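3.2. Le tirage comme procédure : constitution du corpus et premières observations

Les travaux consacrés aux pratiques divinatoires contemporaines ont longtemps privilégié l'étude des représentations, au détriment des gestes. La présente section prend pour objet la lecture des runes telle qu'elle se pratique dans deux cercles d'amateurs, l'un établi à Hillamholm, l'autre à Nevby. Les runes y sont employées comme support d'interprétation personnelle, selon des conventions élaborées au cours du XXe siècle et dont les liens avec les usages épigraphiques anciens demeurent ténus. Cette filiation incertaine est d'ailleurs connue de la plupart des participants, qui n'y voient pas d'obstacle à la pratique.

Le corpus réunit 80 séances, dont l'observation s'est achevée en mai. Chaque séance a donné lieu à une prise de notes suivie, puis à un entretien pouvant durer jusqu'à 60 minutes avec le consultant. Les échanges ont été transcrits et codés au moyen de la grille Pleltness, qui distingue 13 catégories d'énoncés, depuis la simple dénomination du signe jusqu'à la recommandation explicite. Les passages ambigus ont été codés séparément par deux lecteurs, puis discutés jusqu'à accord.

Deux manières de conduire le tirage se dégagent. À Hillamholm, le consultant extrait les pièces une à une et le praticien commente chaque signe avant de passer au suivant. À Nevby, les pièces sont jetées ensemble sur une étoffe ; seules celles dont la face gravée est visible sont retenues, et leur proximité mutuelle importe davantage que leur ordre. Le lexique s'en ressent : au vocabulaire de l'étape et du seuil, dominant dans le premier cercle, répond dans le second celui du voisinage et de la tension.

Le statut des pièces renversées appelle une remarque particulière. Certains praticiens leur attribuent un sens contraire à celui de la position droite — lecture manifestement empruntée à la cartomancie —, tandis que d'autres les tiennent pour un simple affaiblissement du signe. Le cercle de Cuevas, consulté à titre de comparaison, écarte entièrement cette distinction. La question sera reprise dans la section 3.3, à propos de la transmission des manuels.

Figure 1. Casier de rangement à tiroirs transparents.

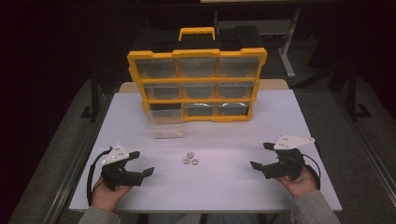
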